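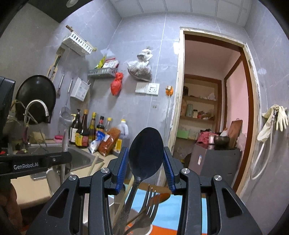
18 October 2019. Spent the day on the grasp-state labeler, the part that decides from the wrist view alone whether the fingers are holding something. It gets the kitchen clips wrong more than any others. The frame I kept coming back to is the one with the dark spoon held upright by its neck between the two blue pads. The old labeler calls this one "open". The neck is so narrow that the finger gap comes out below the closed threshold, so it lands in the "closed, empty" bin, and then the smoothing step flips it to "open" to agree with its neighbors. Two wrong steps, and the second one hides the first.

Changes so far:

- Took the smoothing out of the labeler and moved it to its own pass, so raw labels get written to disk first. Embla asked for this a while ago and she was right.
- Replaced the single gap threshold with gap plus a small patch classifier. The patch covers the area just above the pads and nothing else.
- Trained the patch model on 2000 crops from the Fusholm set. Kanini checked the labels.

First run was bad. The forks and the spoon handle standing in the holder behind the fingers were getting picked up as "held". Similar narrow shapes, roughly upright too, and the crop was wide enough to include them. Narrowed the crop and masked everything outside the pad width. Better, but I only have the numbers for one clip, so not writing them down yet.

Still open:

- Dark object against dark gripper body. The spoon bowl is fine because it sits high, against the room. A short dark handle would probably vanish.
- Glossy surfaces. Yevhen thinks the highlights will move the score around from one frame to the next. Haven't tested.
- Clip 404 crashes the loader. Bad timestamp in the header, I think. Skipped it for now — do not delete it, Valdemar wants to look.

Smoothing window is back at 30 frames in the separate pass. That is too long for quick regrasps but it matches what the Naledero planner expects, and I don't want to change both ends in one go. Bakari has the planner side checked out until he merges.

Next: rerun the whole kitchen set overnight with raw labels on, then diff against the hand labels.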